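Swap Table News, Sun 15 May

Well, friends, the spring accessory swap has come and gone, and what a lovely, noisy afternoon we had at the Thibodeaux Street hall! I had worried that the warm weather would send everyone off to their gardens, but people kept drifting in right up until we put the kettle away, and several of you stayed on just to chat (my favorite kind of swapper). We raised $717 at the door and the cake counter, and every bit of it goes to the summer reading room.

A special thank you to Vaughan Lowther, who brought his late mother's costume jewelry and told the story behind nearly every brooch. I went home with a pair of clip-on earrings I have no earthly use for — I don't even like clip-ons — and I've worn them twice already.

Many of you have asked what happens to the pieces that don't find a new home. The broken necklaces go to the Tuesday craft group, who restring them on good strong cord, and the rest are packed up for the next swap in June. If you have old clasps or jump rings rattling around in a drawer, do bring them along, as we're always short. 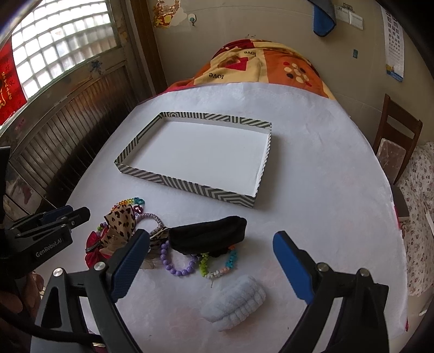
Do I have to bring something in order to take something home? Please come either way, and if your hands are empty, a $3 ticket at the door lets you choose any one piece you like.

Doors open at ten in June, with early setup from nine for anyone who enjoys untangling chains. Bring a small bag for your finds, and please label your cake tins this time. I still have two of them in my kitchen.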